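Long live the loud nail

June
By our beauty columnist

I painted my nails tangerine before going to the bank, and I have to tell you the trip to the bank was excellent. The woman behind the glass had teal ones with a silver stripe, she noticed mine, I noticed hers, and we had a proper chat about top coats while the printer warmed up. Try getting that out of a pale beige.

Pale beige is what we're all meant to be wearing, of course. Every magazine I open has the same hand on it, milky pink and faintly shiny, resting on a cream jumper. It goes by a different name each season (clean, quiet, expensive, "your nails but better") and each time it looks to me like somebody has forgotten to finish. I've nothing against it on a bride, or on anyone who loves it. What I mind is being told it's the grown-up choice, as if colour were a thing you hand back with your student railcard.
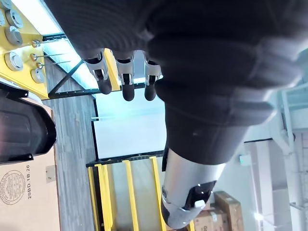
My own education in colour happened at Cavalcanti, the old department store in Lirkby with 1851 carved over the door and the slowest lift in the county. In 2000 the beauty hall still had a rack of bottles by the side entrance, the odd shades that hadn't sold, and my friends and I went through it every week after school. Bottle green! A brown with gold flecks that looked like pond water and that I wore for a whole spring! My mother thought it was dreadful and borrowed it for a wedding.

That's where I learned that a nail colour is the cheapest risk going. A bad fringe takes months to grow out. A bad coat costs money you'll be thinking about every time you open the wardrobe. A bad nail colour is gone in the time it takes to boil an egg, and you can have another go before the toast is ready.

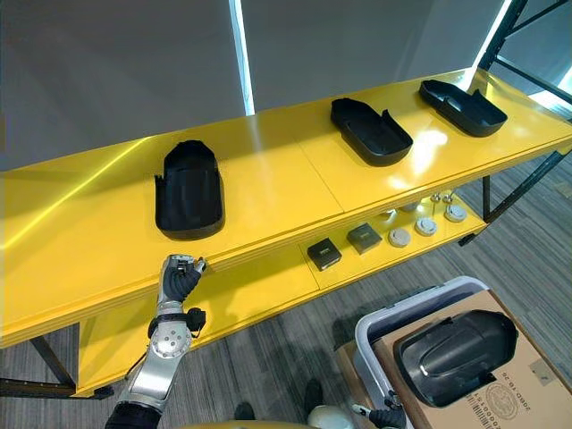
Yellow is the one people are most afraid of, and I'd love to change that. The complaint is always that it makes your hands look ill, and a weak lemon will do exactly that, I grant you. You want far more pigment than you think. Look at the shelving in the photo, that bright lacquered yellow, with the light running over it in streaks, and tell me you wouldn't like to have it on the ends of your fingers while you're reaching for the milk. That strength of colour and that gloss are what to aim for. The mustardy end is lovely too, especially in autumn, but start bright.

I tried a yellow from Grakumance last summer and wore it to a christening in Vakville, where I got more compliments from people's grandmothers than I've had in years. Grandmothers are very sound on nails. They remember when red was daring, and most of them wore it anyway.

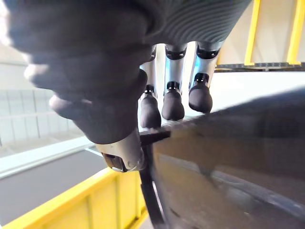
Do short nails suit strong colours?

They suit them best of all. A short, rounded nail in a bright shade looks neat and cheerful, it chips less because it isn't catching on everything, and it leaves you free to garden, type and open tins. File first, then paint 2 thin coats and leave the first one alone for 10 minutes, even if it seems dry.

I'm asked a lot about work, too, and whether people will take you less seriously. Some might. I've sat in meetings with cobalt nails and with bare ones and been interrupted just as often in both, so I may as well have the cobalt to look at. If your job has rules about it, that's different, and toes are a wonderful place to be outrageous all year round.

Then there's what to wear with them, where I think people worry too much about matching. Matching was the fun of another age - shoes, bag, lips, nails, all off one card - and it looks marvellous if you have the patience. I don't. I put on something dark with a bit of texture, push the sleeves about until they look right, add a plain ring, and let the nails get on with it.
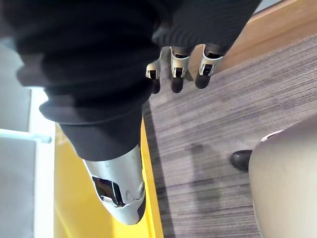

Black ribbed knit with a rolled cuff, and silver beside it.

So buy the strange bottle. Buy the one with the silly name, or the green that reminds you of a school corridor. Paint it on tonight with the radio up and see how you feel about it in the morning. I'm going lilac next, with orange thumbs, and I can hardly wait.

Comments

Wore pond brown all through sixth form and had no idea anybody else had it. Wish I'd kept the bottle.

I'm a nurse so it's toes only for me, but they are currently turquoise and they get me through nights.

Sorry, still can't do yellow. I've tried the bright ones and I look like I've been peeling turmeric. Happy to be in the pink camp.

Is the side entrance rack at Cavalcanti still there? Was in Lirkby last month and couldn't find it.

Orange thumbs sold me. Doing mine after tea.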